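Search this site Enter keywords Go

Comparing grippers by hand, before the robot

The test room at Narkside is on the second floor, above a shop that repairs bicycles. When I came in October, the engineer who leads the gripper comparison was standing at the bench with a cup of tea and a bag of supermarket shopping. She asked me not to use her name, as the work is paid by a customer and she wants the results to belong to the whole team. I agreed, and we started with the shopping.

"People send us their CAD files and their force curves," she said. "I read them, of course. But then I go and buy noodles and crisps and soup, and I see what the fingers do with them."

The customer, Sostmont, packs mixed food boxes. It wants to choose one gripper for all its packing stations, and it has asked Narkside to compare two candidates. The first is the Lambrakis, a parallel gripper with stiff fingers. The second is the Stoden, which is lighter and has a longer stroke, but costs more to repair. Both must pick 79 different products, from a glass jar to a bag of dried seaweed.

I asked which products are the most difficult. I expected her to say the jar.

"The jar is easy. It is heavy, but it is honest, it has the same shape every time. The difficult ones are the soft packs. You take it from the left and the content goes to the right. Then you have a different object from the one you wanted to pick."

For each product the team makes a first round with the fingers mounted on a handle and moved by a person, and only later a round on the arm. I wanted to know why they do not begin with the arm at once. She told me that in the early days they did so, and it took them nine working days to find out that the fingertips were too narrow. With the handle, a person notices the same thing before lunch.

"Your wrist is very clever," she said. "When the bag begins to slip, you turn it a little and you don't know that you did it. This is good and it is also dangerous for us. After the hand test I must ask – did the gripper do this, or did my wrist do this?"

For this reason they write two marks for each pick. One is for the result, and the other is for how much the person had to help. A pick with a good result and much help is counted as a failure of the gripper. She admitted that the operators do not always agree about the second mark, and that she has sometimes changed her own mark on the next day. The team has now 176 picks with both marks filled in. The others, from the first weeks, have only the result, and she does not want to use them.

We talked for some time about fingertips. The Lambrakis comes with hard tips, and the supplier offers a rubber cover for them. In the view of the engineer the cover is good for cardboard and bad for thin film, as the film sticks to it and does not let go when the fingers open. The Stoden has softer tips from the beginning, but she finds that they get dirty quickly. In the room there is a box of used tips, sorted in small drawers, and she opened several of them to show me the worn corners.

Then I asked about the place where the fingers should close. Many packs have a strong part and a weak part, and I thought the strong part must always be better.

"Not always. If I hold a tall pouch at the top, it hangs and it swings. If I hold it low, it can stand up from the fingers, and I can put it down exactly where I like.

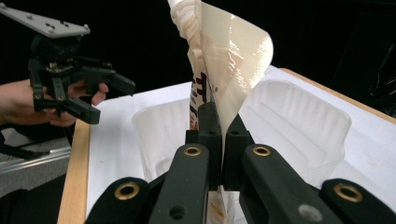
But then the upper part is free, and it bends as it likes. So the camera sees one shape before the pick and another shape after. The software people don't love me for this."

She laughed, but she came back to the point later. For the software, she said, a low grip means that the position of the pack must be measured again after closing. This costs time in every cycle, and Sostmont counts its cycles very carefully.

Working with two grippers together was not in the first plan. One hand holds the pack and the other one arranges it or takes it over. She is careful with this part, because the customer would need two arms at each station, and nobody has yet calculated if the floor is large enough.

"I like it for the pouches," she said. "For the tins it is a waste. I will write both things in the report."

I asked which gripper is winning. She did not want to tell me, and she turned the screen a little away. She only said that the price of 100 spare tips is a bigger question than she had believed in the summer, and that she would like to see the arm tests first. These begin on Sunday evening, when the building is quiet and the bicycle shop is closed.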